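Bread prices to go up again in June, bakers say

Shoppers in Belberg will be paying more for a plain loaf starting in June. Bendier, the bakery that supplies most of the corner stores in town, told customers this week that its sliced white is going up 25 cents. Rye and whole wheat up 10. 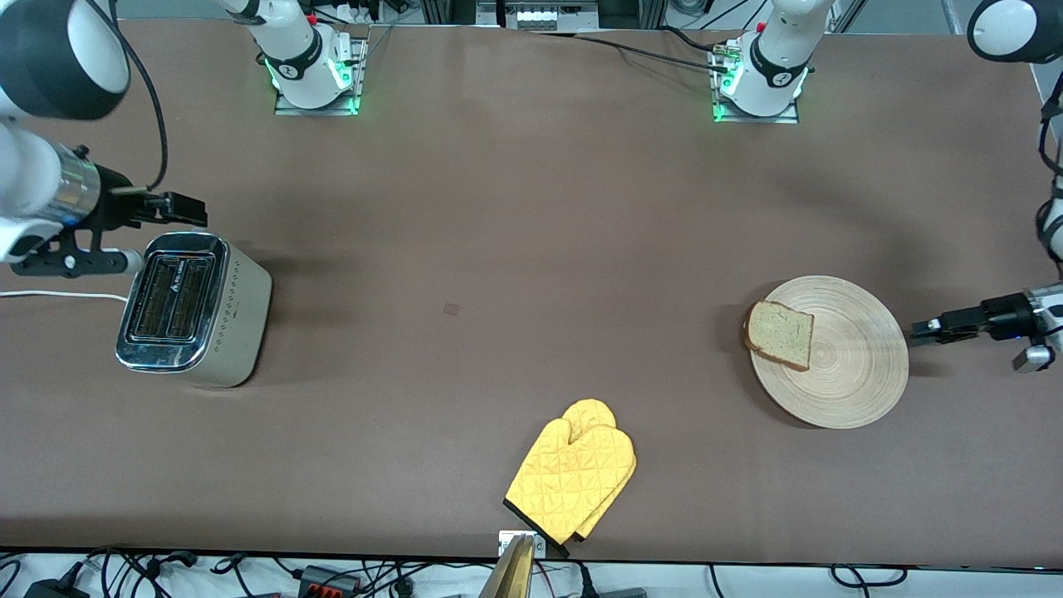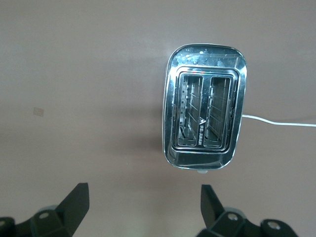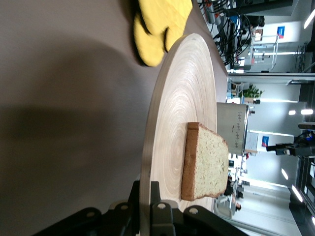 A toaster and a slice of bread: the price of a sliced loaf goes up in June.

Flour is the main reason, the company said in a short notice taped up at its Uchida Street shop. Power bills too. The ovens there run from 3 a.m. and the last increase, in the fall, did not cover it.

Smaller bakeries are split. Ostodent Mill, which sells flour to seven of them, says its own prices will hold thru the summer but made no promises after that. One shop on the north side plans to keep its loaf price the same and make the rolls smaller. Another is dropping its raisin bread altogether -- too slow to sell.

Customers outside the Uchida Street shop were not happy, but not suprised either. Several said they already buy day-old bread and freeze it. Day-old loaves stay at half price, Bendier said, and will still be put out at 4 p.m.

The town's school lunch program buys around 300 loaves a week. Its contract runs to the end of the school year so no change there for now. A new one goes out for bids over the summer.

Bendier's cakes and pies are not affected. New price list to be posted in stores before the change.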